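Unit 2: Can machines do office and household chores yet?
Lecturer: Ifor Harries

Set task: papers and a spring clip. A person opens the clip and squares the sheets without thinking. For a gripper these are separate problems – the spring resists, and thin paper bends under light contact. 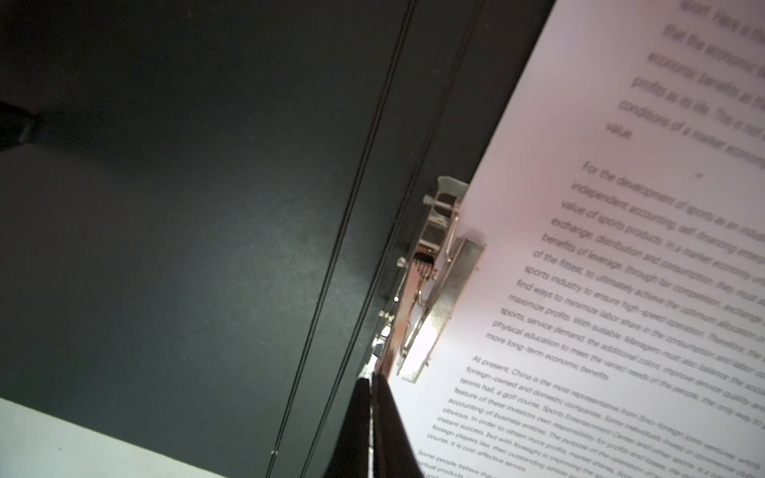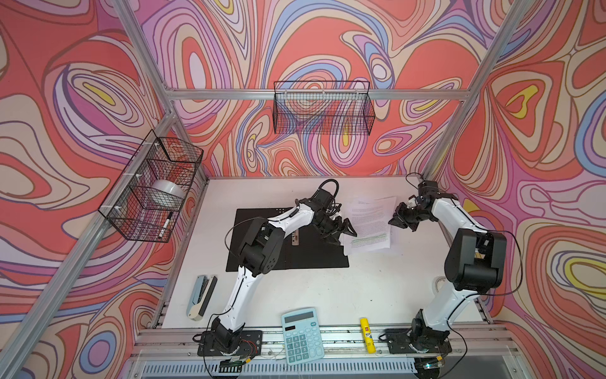

Fig. 2 (first: clip and printed sheet; second: the two-arm cell)

Partial answer: rigid objects in known positions, yes. Loose paper, not dependably. Read Jenkins, section 21, before the June session and note how she defines a completed chore.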